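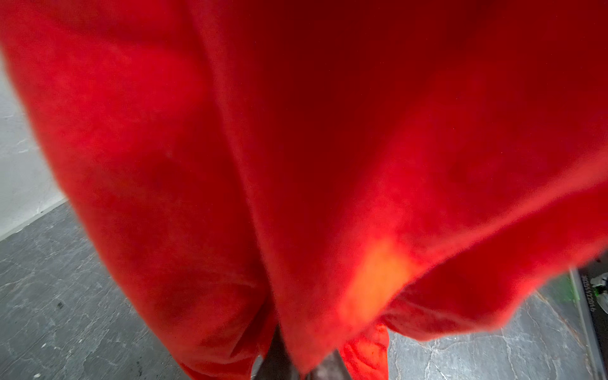
Alolstead Laundry

README and data card, version 2

Alolstead Laundry is a collection of 2,000 short recordings of clothes and cloths being picked up, spread out, folded, half folded, and put back on the pile in a worse state than before. If you are looking for crisp shirts on a white table, there are many fine datasets for you and this one will only make you sad.

It is maintained by Gunhild Thygesen. Complaints about fold quality also go to her.

What's in it

Soft things, mostly in strong plain colors. Red, green, and white do most of the work. There are very few prints and only one stripe, which we regret, as it made everyone's labels look better than they were.

Each recording begins with at least one item on the floor and ends when the item is either folded or abandoned. The two outcomes have separate labels. In version 1 they didn't, and we heard about it.

Directory layout

recordings/ – one folder per recording, close and wide views together
labels/ – one plain text file per recording
pile_notes/ – free-text remarks about the starting pile, of very mixed usefulness
splits/ – train and test lists
fosach/ – the Fosach scripts for reading all of the above

The folder called old/ can be ignored. We keep meaning to delete it.

Item names

Items are named by color first and type second, as in red_cloth or white_shirt. Where the annotator couldn't tell what something was, the type is "soft". You will see a lot of "soft". A garment folded over on itself at close range has very little interest in telling you whether it is a sweatshirt or a pair of pants, and we decided early on that a modest label beats a confident wrong one.

Color names are the ones a person would shout across a room. Olive, moss, and yellow-green are all "green". Scarlet, crimson, and maroon are all "red", including when one fold of the same item manages all three. Please don't send us hex codes.

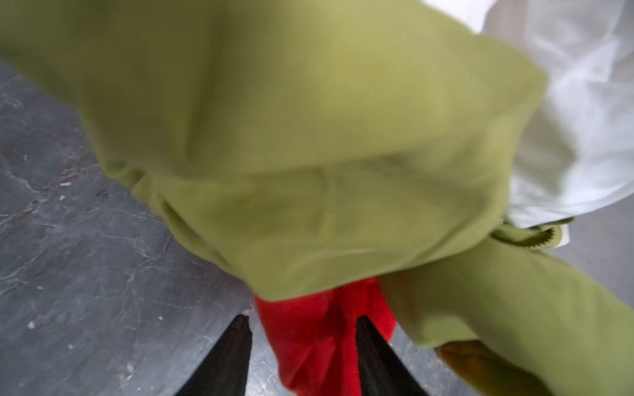
Overlaps get their own field, called over_under. It lists items from top to bottom at the start of the recording, as far as anyone could judge. For a pile of two this is easy. For a pile of three with a sleeve involved, two annotators will give you two orders, and we store both and leave you to it.

Cuffs, collars, and waistbands are marked where they can be made out. A ribbed cuff is the best landmark in the whole collection. Find it and you know which end of the thing you're holding, which is more than can be said for a towel.

Crumple score

Every item gets a score from 0 to 5 on what we call the Sveinbjörnsson scale, after the laundry basket label it was first written on.

0: flat, square, fit to be seen by guests
1: flat with a corner turned under
2: folded by somebody in a hurry
3: draped or hanging
4: heap
5: heap, with something else inside it

Half points are allowed and widely abused. A score of 3 covers anything off the floor, however neat it was a moment earlier, so don't average scores over a recording and expect a meaningful number. The first release did this in its own summary table. That table is in old/.

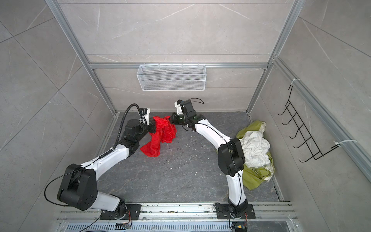
Red cloth held at both ends, with the green and white items at the back right.

Labels and splits

408 recordings have full labels, with item names, over_under, crumple scores, and the outcome. The rest have item names and the outcome only. Of the full set, 363 were checked by a second person, and those are the ones to use if you plan to publish anything with a decimal point in it.

The test list has 300 recordings, all taken from the checked group. It is weighted toward heaps. Scores on the test list will therefore be lower than you'd like, and ours are too.

Anyone moving over from the Olbridge set should note that Olbridge calls a folded item "done" on the first fold. We ask for two folds and a rest on the floor. The script fosach/olbridge_names will translate the item names but makes no attempt at the outcomes.

Known problems

The floor has a marble pattern. White cloth and pale veins can look alike in a thumbnail, and a handful of early outlines follow a vein for some distance before rejoining the shirt.

Red is overrepresented. We had a red phase.

Fuzzy fabric has a soft edge, so outlines drawn on it vary by a few pixels from one annotator to the next. We stopped arguing about this in November.

Recordings with "inside_out" set to "maybe" mean exactly that.

There are no socks. Socks were tried.
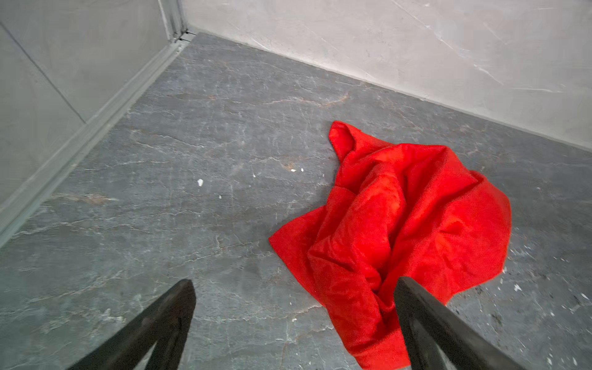

Page last changed: Saturday, March 29, 2025

Changes in this version

Folded and abandoned are now separate outcomes.
"Towel" and "cloth" have been merged into "cloth" after a long exchange in which both sides were right.
Pile notes that only said "ugh" have been removed. Longer ones stay.
A heap with a point sticking up is still a 4. Several people asked whether it should count as the start of a fold. It shouldn't.

Using it

Free for research and teaching. Keep this file with any copy you pass on, and say which version you used. Version 1 and version 2 results can't be compared, however tempting the chart.

Please cite as: Thygesen, G., Alolstead Laundry, version 2.

Corrections are welcome. Give the recording folder, the item name, and the line of the label file you think is wrong. Messages saying "the green one looks off" will be filed with the pile notes.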